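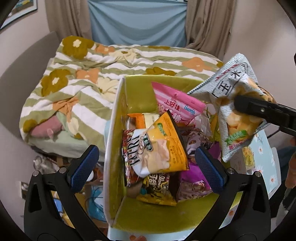 Notebook, August 2018
Slipping bags, left-hand tool

Writing this up while I still remember the order of things, because my loose notes from the last session are mostly arrows and swearing. Vasilis, if you're reading this before I've talked to you, skip down to the part about the pin and then come find me.

Short version: we have a bad grip fault on one of the two hand-held grippers, it has been there for a while, and it got into the recordings. I don't yet know how many of them.

It first showed up on the snack bin task, the one where you lift a bag out, hold it over the side and set it down. I had been blaming the bags. They're awful things to grip! All air at the top, all crumbs at the bottom, and that slick printed film that slides on itself. The big corn one is the worst of the lot, because it wants to swing around whichever corner you've got hold of. So when a bag dropped I'd mutter something, mark the take as a fumble and go again. I did that 14 times in one afternoon before it dawned on me that every single drop was with the left tool. Fourteen for fourteen. I'm a little embarrassed it took that many.

Swapped hands. Left tool in my right hand, right tool in my left, same bin, same bags. The drops followed the tool. OK, so it's not me (nice to know) and it's not the film.

Next guess was the pads. Vasilis had put on the new batch from Gemeo in May and we'd both been a bit suspicious of them. Took the pads off the good tool, put them on the bad one, and it still dropped. Put them back where they came from. Wiped everything down with alcohol anyway, which did nothing except make the bench smell like a clinic.

Then the trigger cable. I was sure it was the cable. I re-tensioned it, felt very pleased with myself, got two good lifts in a row and then watched a bag slide out on the third. The trigger was all the way in and I could feel it bottomed out against my finger. That's the moment I should have looked at the linkage and instead I went and had lunch.

After lunch: took the cover off and held the tool sideways under the lamp. One of the linkage pins had walked. You can't see it with the jaws open, it sits nearly flush. Close the jaws on something thick and the arm rocks on the pin, so one pad meets the bag flat and the other meets it on its edge. Firm squeeze, hardly any contact. With a rigid box you'd never notice. With a pillow of air you notice right away, or you would if you weren't busy blaming the pillow.

The pin is meant to be held by a retaining clip on the back side. No clip. I found it later inside the housing, bent open, rattling around next to the encoder. That's the part that bothers me most. If it had wedged the other way it could have jammed the jaws shut, and we do let people put their free hand in there to clear a stuck wrapper. I've done it myself plenty.

The counter on that tool read 1,880 closures when I opened it up. The Dervishi sheet says to check the clips at every service and doesn't say what a service is -- thanks a lot. We had never checked them at all, so I can't really throw stones.

Now the data. The session folder, Vellari, has 831 takes from since the pads were changed. The fault doesn't show in the jaw width log, because the encoder reads the trigger side and the trigger side was perfectly happy. The log says closed, the bag says otherwise. The only place it shows is in the video, in the angle between the two pads when they're loaded. I went through a handful by eye and I can spot the tilt in the later ones. The early ones look fine to me, but I wouldn't bet money on it.

Done so far:
Left tool tagged and on the shelf. Please leave it there.
Right tool opened and looked at, all clips seated, put back in use.
New clips ordered from Gulidus, the heavier kind.
My "fumble" takes pulled out of the fumble pile and marked as tool fault.

Still to do:
Vasilis to look at the bent clip with me and decide if the groove on the pin is worn. I think it is. My calipers are not good enough to argue about it.
Go through the takes backwards from the newest until the tilt disappears.
Paint a witness line across each pin head so a turned one shows at a glance.
Hands stay out of the jaws until the trigger is released and the cable is unhooked. I've written it on the whiteboard too.

Cable tension on the left tool is now wrong, by the way. I tightened it chasing the wrong fault and didn't write down where it was before. Needs resetting when the clips come.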